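Two-armed robot packs a bag, mostly, at Darnness open day

FURKVILLE - The line at the Darnness building was out the door by mid-morning. By lunch they had run out of visitor stickers and were writing names on masking tape.

Darnness, the robotics workshop on Karaca Street, threw open its doors 18 July 2019 for what it says will be a yearly thing. First one was supposed to be in March but got pushed back when the parking lot was torn up. Final head count at the door: 1,454. Organizers had planned on 1,000.

Big draw was the table demo. Two silver arms, a small teal and orange backpack, a flat white case. The kind of job any kid does before school and machines still find hard.

"Cloth is terrible," said Thibault Marchal, who ran the demo most of the day and was hoarse by two. "A box stays a box. You pick up a bag by the strap and now it is a diferent shape. You put it down, different again."

Marchal took questions between runs. Lots of them. Does it know it's a bag? (Not the way you do.) Can it do laundry? (Ask again in a few years.) Could it beat my brother at arm wrestling? He declined to answer that one.

Each run was a little different and the staff didn't pretend otherwise. Some went clean start to finish. On others the grippers stopped short and the whole thing was reset by hand, to groans from the front row. The crowd stuck around anyway. Loudest cheer of the day was for a zipper.

"I figured it would be faster," said one dad holding two juice boxes. "But then you watch it try to figure out the strap and you're kind of rooting for it."

The team has been on the backpack job 41 days, Marchal said, and it's the first one they've felt OK showing to the public. Next up is a lunch bag, then maybe a jacket. No dates on either.

Also on the program: a soldering corner for kids, a talk on shop safety and a walk through the Jonura lab upstairs, where the firm tests its control software. Jonura tours were capped and filled up fast - several families were turned away at the stairs. Darnness says it will run extra ones next time.

Not everybody was there for the fun of it. A handful of people from local warehouses stood at the back asking what this means for jobs. Marchal said the arms are a long way from a loading dock and that the firm wants to talk with workers before they get there, not after. He got some nods and a couple of folded arms. A sit-down on the subject is planned for the fall, place not set yet.

City permits allowed the event to run until five. It ran a bit over. The food truck sold out of everthing but pickles.

Darnness is hiring for 3 openings, two in the shop and one at the front desk. Applications are at the office on Karaca Street, weekdays only. School groups that want to see the arms should call ahead, as the demo table isn't set up every day. 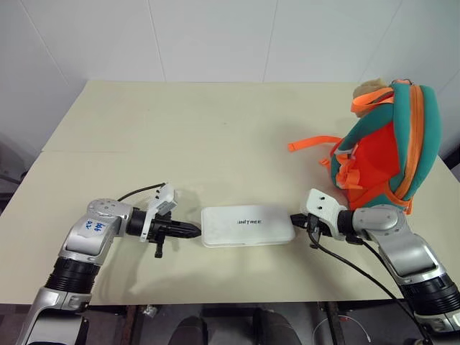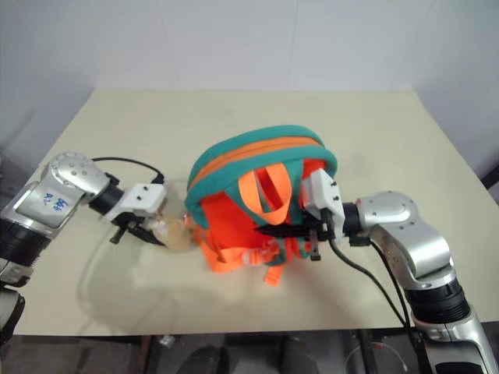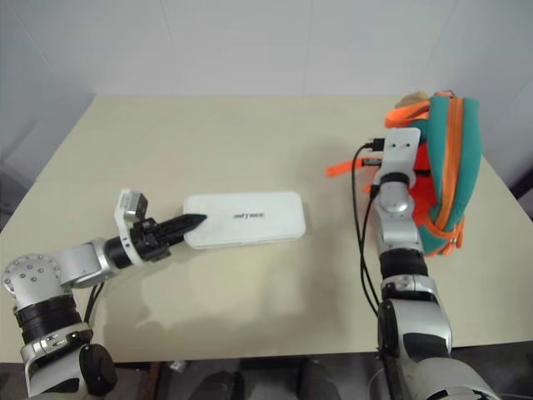
The two arms at work on the demo table, with the teal and orange bag, at Darnness in Furkville.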